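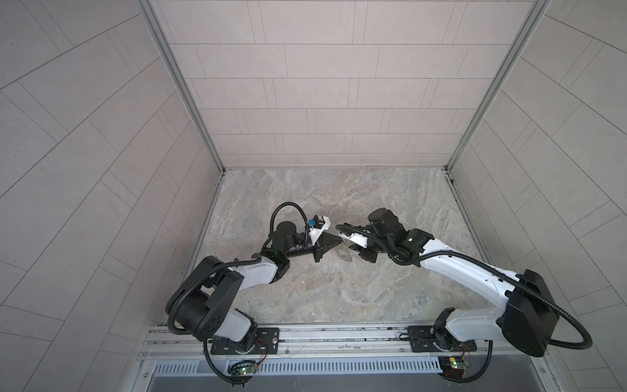

Evanthia Christodoulou wrote in after her first order that the lentils held their shape through a full hour of simmering and that she now uses them in place of rice in stuffed peppers. Comments of this kind are welcome and are passed on to the packing department.

Kouris Small Brown Lentils
Packed by Soltudetti

Kouris lentils are small, firm and mild in flavor. They need no soaking. Rinse them in cold water, remove any small stones, and simmer in plenty of unsalted water until tender. Salt and vinegar should be added at the end of cooking. One cup of dry lentils yields a little over two cups cooked.

The lentils are well suited to soups, salads and side dishes. They may also replace up to half of the ground meat in a casserole or meat sauce. For a thicker soup, mash a ladleful against the side of the pot and stir it back in – no flour is required.

Available sizes
Household bag, 2 pounds
Kitchen sack, 12 pounds
Bulk orders for schools and hospitals, from 2,000 pounds

Storage
Keep in a closed container in a cool, dry place. Older lentils remain good to eat but take longer to soften. Cooked lentils keep in the refrigerator for up to 5 days.

Ordering
Household bags are sold singly or by the case. Bulk orders are filled from the new crop beginning in September and should be placed in writing. Plundier split red lentils are listed separately – they cook faster and are intended for purees.

Prices effective January 15, 2022.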